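3.2 Layout of the opened units

The 289 desktop computers in the study came from two office clearances handled by the Skosetholm depot. All were towers of the same general form, with a removable side panel and a steel chassis, but they had been bought over several years and the arrangement of parts inside was not uniform. Before any timing was done, each unit was laid on its side, opened, and sorted into one of four layout groups. The groups were defined by where the power supply sat, whether the drives were held in a cage or in separate trays, and how many memory banks the board carried.

Group 2 was the least convenient of the four. Its boards have memory slots on both sides of the processor socket, so that a person reaching for the modules works over the socket twice. The drive cage takes up a lower corner of the case and the power supply lies along the front as the opened unit faces the bench. Cables cross the board instead of running around it. In our records the cables were moved or tied back before anything else was touched, and this step was timed separately.
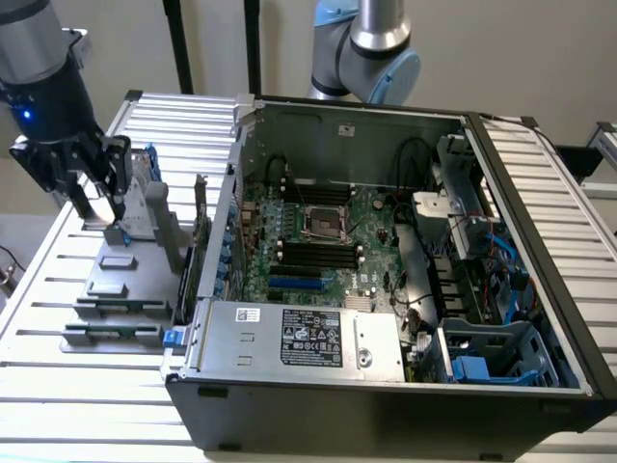 Processors were removed first in all groups and stored in trays. An empty socket is easily damaged, and a bent contact lowers the resale value of the board to almost nothing, so the retention frame was left in place on any board meant for reuse. Memory modules came next. The small latches at the slot ends were opened by hand on the first eight units, which served as practice and are not included in the results.

Drives were taken out after the memory. Where the cage had a tray with a handle, the data cable was unplugged at the board end and left attached to the drive until the unit had been logged. Zheng's earlier procedure unplugs both ends at once. We did not follow it, as loose data cables were being mixed between units and then had to be checked again.

The power supply was left until last. Its rating label was copied into the log before removal, along with any barcode sticker found on the metalwork. Labels were missing or unreadable on part of the Brelov lot - mainly units that had stood on the floor - and these supplies were sent straight to metal recovery. Chipset heatsinks were not removed from boards graded for reuse.

Across all groups the log holds 3974 part entries. Each entry gives the unit number, the layout group, the part type, and the condition grade. Entries were made in Gradirora at the bench, and grades were not changed later, even when a second reader disagreed. Disagreements are listed in their own column and are treated in Section 4.

Figure 3. Desktop tower opened on the bench, with the processor socket empty and memory slots on both sides of it. The power supply and drive cage are in place.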